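In Defense of the Back of the Box

By Veikko Valtonen

My breakfast used to come with reading material. I ate the same cereal every morning for most of third grade, and I can still tell you the names of the four moons of Jupiter that fit on the side panel. I can't tell you much else from third grade.

I bring this up because the supermarket near me rearranged its cereal aisle in June, and I spent a long time standing in it, turning boxes around like a man looking for a secret door. Of the 18 I checked, 7 had a QR code where the fun used to be. Most of the others had a paragraph about values. I have nothing against oats having values, but I don't want to hear about them before coffee.

The screen won, of course

My neighbor Hye-jin Yang thinks I'm being sentimental, and she has two kids, so she gets to say so. Her kids eat breakfast with a tablet propped against the milk. "They read plenty," she told me. I asked what. She said the tablet was reading to them.

I can see the appeal. A tablet never runs out, and a box gives you the same maze for two weeks, solved by Tuesday, in pen, by your sister. But running out was part of the deal. Once you'd done the maze you read the jokes, and once you'd read the jokes you read the ingredients, and that is how a seven-year-old learns the word riboflavin and uses it at his grandmother's.

It was also shared. Whoever sat across the table got the front, whoever sat on my side got the back, and there were negotiations. Borders were drawn with the toast rack. I've been in salary talks that were less tense.

I don't claim the writing was good. Somebody in an office had to come up with six facts about penguins by Friday, and it showed. The facts were short and now and then wrong. Still, somebody had decided that a kid with a spoon was worth writing for, and that the kid might like to know about penguins.

A few boxes still try. "World's Coolest Inventions" is a fine thing to promise a person who isn't awake yet, and speech bubbles are the right way to deliver it.

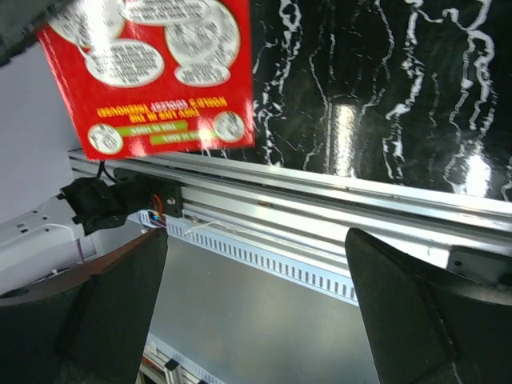
What I would like back

Mazes, for a start. Also jokes bad enough to be repeated at school, and a puzzle with the answer printed upside down at the bottom, so that cheating takes at least some effort and may spill the milk.

Cereal companies can keep the QR code if they must. Put it on the bottom flap, next to the recycling instructions, where I promise to ignore both equally. As for the values, I'd trade the whole paragraph for one decent fact about an octopus.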